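Home | Forums | Storage & Drives | New Posts | Log In

Moving my video edits off a spinning external drive: one SSD or two?

Reading time: 2 minutes

dikis_cuts
I edit on an older laptop with 8 GB of memory and a 200 GB internal drive that is nearly full. Everything else is on a USB 3 hard drive. Playback stutters as soon as I stack two clips. Should I buy one big external SSD for everything, or a small one for cache and keep the footage where it is?

Galbraith
One big one. A hard drive does fine with a single stream, but it has to jump around when you stack clips. Put the footage and the project on the SSD and keep the old drive for backup.

mossyport
I don't agree. With 8 GB of memory the laptop is probably swapping to that full internal drive. Clear it out first and test again before spending anything. Proxies would help too.

dikis_cuts
What I cut is mostly short how-to clips for a household channel, sheets and fabric and so on. The current project is called Drolcombe and it's 160 GB so far.
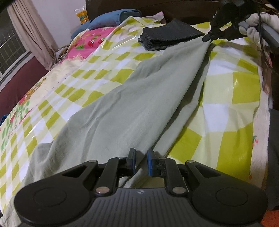 Reply 4: Testing before you buy

mossyport
Try this on Saturday or whenever you have an hour:

1. Move old exports off the internal drive.
2. Point the cache folder at the internal drive.
3. Make half-size proxies for one sequence only.
4. Play the part that stutters and watch the memory and disk readings.

If the disk sits at full and memory doesn't, Galbraith is right and I'll say so.

Galbraith
Step 2 puts the cache on the drive he just said is full. I wouldn't.

mossyport
That's why step 1 comes first.

tin_rail
Check the cable as well. I spent most of January blaming a drive when the cable was only connecting at USB 2 speed. The system report will show you the link speed.

dikis_cuts
Cable is fine, it shows the full speed. Cleared out old exports and made proxies for one sequence. Two layers play now, three still drop frames. Disk was at full the whole time and memory had a little left.

Galbraith
So get the SSD.

mossyport
Fair enough, it's the disk. I'd still keep using proxies on that laptop.

We use cookies to remember your settings. Consent managed by Osano. Accept | Manage preferences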